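3.2 Sorting behavior and the shared work surface

Participants in the Urkeck sample did most of their sorting at a table. This was true of the retail backrooms as well as the homes, and it held even where shelving had been provided for the purpose. We had expected the shelves to be used for items that were already labeled, with the table kept for items still to be checked. In the logs, the table took both kinds, and the boundary between them moved several times within a session.

Sessions were divided into three phases: unpacking, grouping, and putting away. Unpacking was the shortest phase and the least variable. Grouping took up most of the session and accounted for nearly all of the reported errors, a pattern that matches what Farahani found for household paperwork. Putting away was often left unfinished. Participants who stopped early tended to leave a mixed group of items at one side of the table, and they described this group in interviews as "the rest" or "later."

Trays and boards were both in use as ways to mark off part of the table. A tray has a raised edge and holds small items in place when the table is bumped, while a board is easier to clear in one motion. The Adden coding scheme treats the two as a single category, "bounded surface," and we kept that category so our results could be compared with earlier work.
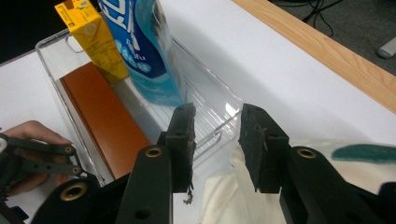

Figure 4. Clear plastic tray on a white surface, seen between two gripper jaws.

Clear trays raised one issue that opaque trays did not. Several participants said they lost track of which tray an item was in once two trays had been stacked, and one kept a sheet of colored paper under the lower tray for this reason. We did not test tray color directly. It is worth a separate study, since the cost of changing it is low and the trays in most small stores are bought in mixed lots.

Bags were a different matter. The coding scheme has no entry for a bag that is being used as a container and is also an item to be put away, so the coders had to choose. In the first pass they disagreed on 11 sessions, all of them involving soft bags. After discussion we added a rule: a bag counts as a container until the last item has been taken out of it, and as an item from then on.

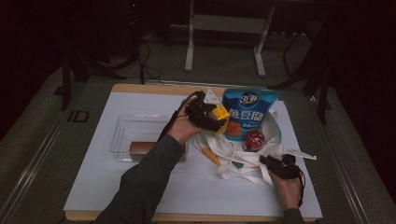 The rule settled 8 of the disputed sessions. The other three involved bags that were emptied and then filled again with different goods, and these were coded as containers throughout. Small toys and play food were coded by size alone, as in the Adden scheme, with no separate class for items meant for children.

Group labels were compared with the categories produced by Latent, the text clustering tool described in Section 2. The input was a list of 800 item names typed in by the participants. Agreement was good for food and stationery and poor for household textiles - mainly the result of participants using one word for several kinds of cloth goods. Correcting the spelling of item names made little difference. Merging the two textile groups made a larger one, but it also hid a distinction that store staff said they relied on when restocking, and the groups are therefore reported separately in Table 2.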